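I've been suspicious of garden tool bags for as long as people have been giving them to me. They turn up at birthdays, always in canvas, always with more pockets than I have tools, and they always look wonderful on the day. Then they go in the shed and by the following November they smell like a wet dog and have a colony of something living in the bottom.

So when Montserrat Moya told me she'd packed her entire gardening life into one Wonholm bag and it had changed how she worked, I said what I usually say, which was "hmm". Montserrat is a much better gardener than I am. She's also someone who once told me a particular brand of string had changed how she worked, so I felt I was within my rights.

My own system is a bucket. I've had it for 8 years. Everything goes in the bucket, sharp end down, and when I want something I tip the bucket out on the grass. I have lost things this way, I admit. There's a trowel somewhere under the blackcurrants that I expect to be dug up by historians. But a bucket can be hosed out, it stands up on its own, and if it rains you can sit on it upside down under a tree and feel sorry for yourself.

Montserrat's argument goes like this. A bag has pockets, so every tool has a place. If every tool has a place, you notice when one is missing. If you notice, you go back and get it. I can't really fault any of that except the very first step, because in my experience a tool has a place for about a week. After that it has whichever pocket was nearest when your hands were cold. Give me eight pockets and I'll put the string in all of them.

We agreed to settle it over at Sturnow, where there's a big bright workroom with proper tables and nobody minds a bit of compost if you sweep up after. I wanted a flat surface because my plan was to do a full unpack and repack, the way you might with a suitcase, and see what really needed to be in there. I also wanted to see how she wrapped the sharp bits. She swears by old knitwear for that. I'd have thought wool was asking for trouble with anything that has a point on it.
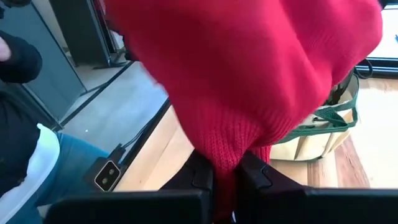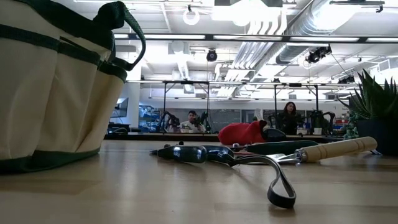 I'll say this for the pocket idea: it does stop you owning too much. Once you've got to find a slot for a thing you start asking whether you ever use the thing. When I went through my bucket at home afterwards I found 3 dibbers. I don't remember buying any of them and I use a stick.

What I wasn't ready for was how few tools came up when we talked about what she really uses. Pruners, yes, every time. A small hand tool with a proper blade, yes. Something for weeding, depending on her mood. After that it was mostly "well, I like to have it with me", and I pointed out that "I like to have it with me" is how people end up with handbags that need planning permission.

She countered with the pruners. Mine are from Tovel, bought in a sale, and they've lived in the bottom of the bucket under the wet gloves ever since. The spring squeaks and one blade has a brown bloom on it that I've been calling "character". Hers get wiped and put away in the same spot every time, she says, and she made me cut the same twig with each pair. I'm not going to go into the details. It was an unfair twig.

So, fine. I'll give the bag the pruners. If you've got one decent cutting tool it deserves better than a bucket, and I've now moved mine to a hook by the back door, where I've already forgotten it twice. (A hook costs nothing, I'd like it noted. You don't need a hook with dark green trim.)

I'm less sure about the canvas. Cream is a mad colour for anything that's going to be put down on soil. I asked how she washes it and there was a pause. Apparently you brush it. You let the mud go dry and then you brush it, and she does this on Sunday-ish sort of evenings with the radio on and finds it soothing. I believe her. I also know for certain that I'd do it once. And the kind of straps that loop over the top look lovely until you've got wet sleeves and an armful of prunings and you're trying to get a hand underneath to reach the thing you want. The bucket has no opinions about where your hand goes.

Then the weight. A loaded bucket is heavy and awkward and you know it straight away, so you don't carry it far. A loaded bag feels all right on the shoulder for the first few minutes, and then you're at the far end of the plot with a sore neck wondering why you brought the bulb planter in July. I've borrowed one of these bags before, a big one from Esteban that a neighbour was getting rid of, and I'd filled every pocket by the second weekend purely because they were there. I don't think the Wonholm would be any different in my hands. In hers it might be.

The knitwear, annoyingly, I think she's right about. I'd assumed it would snag, and I expect a fine one would, but a thick old jumper that's already had a trip through the hot wash by mistake makes a good soft wrap. It doubles as something to kneel on. I had one in the charity pile with a hole in the elbow and it's come back out. That's the sort of tip I like, as it involves buying nothing at all and lets me put off going to the charity shop.

What I've ended up with, for now, is a muddle of both. The pruners are on the hook. The weeding fork, the trowel that isn't under the blackcurrants and the string are in the bucket, with the jumper stuffed down the side so the fork doesn't go through my leg. Two of the dibbers have gone to my sister, who was pleased, which makes me worry about her. The third I kept in case the stick breaks.

Montserrat has offered to lend me the bag for 3 weeks in spring so I can "do it properly". I've said yes, mostly to be polite, and I've warned her about the mud. If it comes back to her cream I'll eat the string. I'll report on the pockets as well - which ones I used, which ones filled up with plant labels and old seed packets, and whether I ever once put the same thing back in the same place.

In the meantime, if anyone has got rust off a cheap pair of pruners without buying a special rust-removing product, please leave a comment. I've tried vinegar. The shed smells of chips and the blade looks exactly the same.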